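October 4, 2025
By Endeo Hardware Desk

Review: Prerard Tanis handheld gripper kit, two-unit set

The Tanis is a pair of handheld grippers for recording manipulation demonstrations without a robot in the loop. Prerard sells it as a kit: two grippers, two camera mounts, a charger, a calibration board and a year of access to its processing service. We ran the set for 47 sessions on household tasks, mostly cloth handling and tidying, and exported the results to a dual-arm mobile base for replay and policy training.

Setup

Assembly is limited to the fingers and the camera mounts. The fingers ship detached and go on with hex-socket bolts; the wrench is included, the thread locker is not, and it should be. Two finger bolts on our right-hand unit worked loose in the first week. After medium-strength thread locker they stayed put.

Calibration takes three passes over the printed board per unit. The software rejects a pass without saying which part of it failed, so the operator repeats the whole motion. Once accepted, calibration held until we changed fingers.

Tracking

Tracking is visual-inertial, computed after recording. Out of 149 recorded demonstrations on our benchmark set, 99 passed the service's default filter on first upload. Most of the rejected ones involved a long close-up of plain fabric, where the camera has few features to hold on to. Raising the start position so that the first seconds take in more of the room recovered a fair number of them. The manual mentions this in a footnote and it belongs in the quick-start sheet.

Bimanual recordings need both units to see enough of the same space at the start. With cloth tasks on a wide flat surface this is easy to arrange. A bed suits the purpose well: the working height is low, both arms have room to swing, and a bunched cloth can be reset between takes in a few seconds.
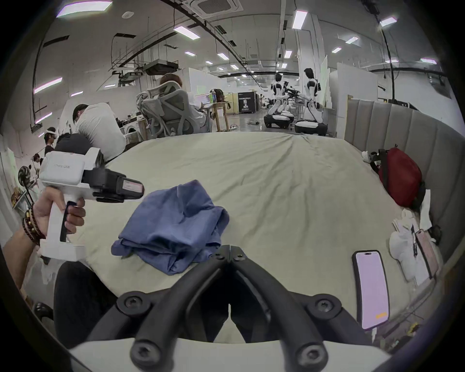 Siriwardena, commenting on our preliminary notes, disagreed with the emphasis on tracking and said the limiting factor in cloth work was trigger travel. On a thin hem, the last few millimeters of closure decide whether the fingers pick up one layer or two, and the stock trigger spring gives the operator very little feel in that range. A softer spring was the first thing to buy, in that view, well ahead of any change to the recording procedure.

We tested the softer spring, which Prerard lists as an accessory. Single-layer pickups became more repeatable for all our operators. The drawback is fatigue of a different sort: the lighter trigger is easy to close by accident while repositioning, and those closures show up in the gripper-width trace as short spikes. The service does not remove them. We wrote a small filter and now apply it to every export.

Ergonomics

The pistol grip is comfortable for sessions under half an hour. Beyond that, the forward weight of the camera is felt in the wrist. Smaller hands have trouble reaching the record button without shifting grip, and the shift is visible in the pose data. A remote or foot switch would solve it. Prerard says one is planned for November.

Export and support

Output is a plain directory per demonstration, with video, pose and gripper width on a common clock. Our loader needed very few changes. Support answered in one working day on two tickets and did not answer the third.

Verdict

Recommended for labs that already have a training pipeline and a robot with similar finger geometry. Groups working mainly with thin textiles should order the softer spring with the kit. Groups without someone to write cleanup scripts should wait for the next release of the processing service.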